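Workshop tips: trying out grippers and arms on a bench

These notes are for anyone who has two or more grippers to choose between and a bench to try them on. They assume the arm is already bolted down and moving. Most of the tips cost nothing and can be done with what comes out of the recycling.

Choosing test objects

Use rubbish. Empty glass bottles, plastic drinks bottles, food tins and bottle caps are a good spread: smooth, soft, shiny and small. They are free and easy to replace. Rinse them and let them dry overnight before they go on the bench, as a sticky bottle will hold in almost any gripper and tell you nothing.

Leave the labels on some and soak them off others. A paper label gives a pad far more to hold than bare glass does. If you swap between the two halfway through a comparison, note it down.

Glass should be checked for chips at the neck before each session. Throw out a chipped one. Keep a dustpan under the bench.

Crushed plastic bottles are harder to pick than whole ones, and both belong in the test. Crush them by hand and keep the same ones for the whole comparison, because two crushed bottles are never the same shape.

Bins and crates

Plastic storage bins do well as targets. Choose ones with a rim you can see clearly on the camera. Stick the bin down with double-sided tape, or screw a strip of batten along two sides of it. A bin that creeps across the table during a run will spoil your results, and it is easy to miss until the arm starts dropping things over the edge.

Put a piece of tape on the table at each corner of the bin so that it goes back to the same spot after cleaning.

Small items end up against the wall of the bin. Leave them there and try to pick them, as the wall is where wide fingers get into trouble. We compared the Tidine fingers with the Boersma ones on bottle caps alone, and the Tidine did better in the middle of the bin and worse at the side. If we had only tried the middle we would have bought the wrong set.

Finger pads

Wipe the pads with a damp cloth at the start of the day and again after lunch. Don't use washing-up liquid neat, as it leaves a film. Methylated spirit is fine on our pads but try it on a spare first.

Bright pads are worth having. They show up against black fingers, so you can see on the camera how far the gripper is open without asking the controller. They also show dirt.

Replace pads in pairs. One new and one worn will pull the object round as the fingers close, and you will spend an afternoon blaming the camera mount.

Keep the old pads in a jar with the date on the lid. They do for practice runs.

Screws and linkages

Check the finger screws before every session. Put a dot of paint marker across each screw head and on to the plate beside it. If the line no longer meets, the screw has turned. The check takes seconds and saves getting the hex keys out.

Threadlock is fine, but only the removable sort. A spot on the thread is plenty.

Wrist cameras

A camera at the wrist tilts with the wrist. Get used to reading the picture at an angle before you judge anything by it. New people tend to think the table has moved.

Fix the camera so that both fingertips are in view when the gripper is fully open. If one is missing, you will not be able to tell a bad grip from a bad approach.

Look at what is behind the bench as well. Ceiling lights can upset the exposure when the wrist swings up towards them. We lock ours by hand before the first run and leave it alone until we pack up.

Cables

Leave a loop at every joint, big enough for the full swing, and hold it with hook-and-loop tape. Cable ties bite into the sleeve. Move the arm slowly through its whole range by hand or on the jog buttons and watch the cable, not the arm.

Cables on the floor should go under a rubber cover strip where people walk. Label both ends. Masking tape and a biro will do, though the tape wants changing every September or so.

Arms side by side

If two arms share a work area, agree which one goes home first and write it on the wall. Run the pair at a slow speed for the first 3 cycles after any change, including a change of fingers, as longer fingers reach further than the controller thinks they do.

Keeping score

We do 16 picks per object per gripper and write down each one as held, slipped or missed. For the final two grippers we go up to 100. A clipboard works better than a laptop, as you can mark it without looking away.

Change one thing at a time. When we moved from the Sornlow controller to the Kirnau we changed the fingers on the same Sunday, and had to do the lot again.

Swap the order too. If the same gripper always goes first, it always gets the clean bottles.

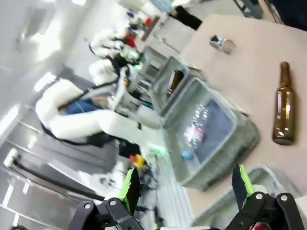 Put the bottles back in their box at the end of the session and keep the box with the score sheets. When another gripper comes in for a trial, it should get the same bottles, the same bins and the same tape marks as the last one.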